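# Why Do We See Patterns Everywhere?

Look at a tiger, a leaf, or a slice of rock, and you will find a pattern. Some patterns have straight lines. Others wander about, and no two parts of them match.

Marble is a good place to start. Marble is a kind of rock that began as limestone. Deep underground, heat and pressure squeezed the limestone until it changed. Bits of clay, sand, and other minerals were mixed in with it, and these were squeezed and bent too. They became the colored streaks called veins.

People like the look of marble so much that they copy it. Printers put wavy lines on paper, cloth, and mats.

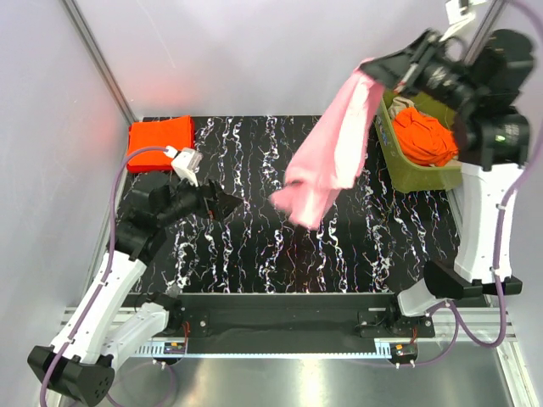 **PATTERNS YOU CAN MAKE**

You can make a marbled pattern on paper with shaving cream and food coloring. Ask an adult before you begin - food coloring stains clothes.

1. Spread shaving cream on a tray.
2. Add a few drops of two colors.
3. Pull a toothpick through the drops in wavy lines.
4. Press a sheet of thick paper on top, then lift it off.
5. Scrape away the extra foam with a piece of cardboard.

The color stays on the paper in swirls. Try it again and you will get a different pattern, even with the same two colors.

**WORDS TO KNOW**

**Mineral** - a solid material found in nature. Rocks are made of minerals.

**Vein** - a streak of a different color running through a rock.

*Written by Annatjie Pillay*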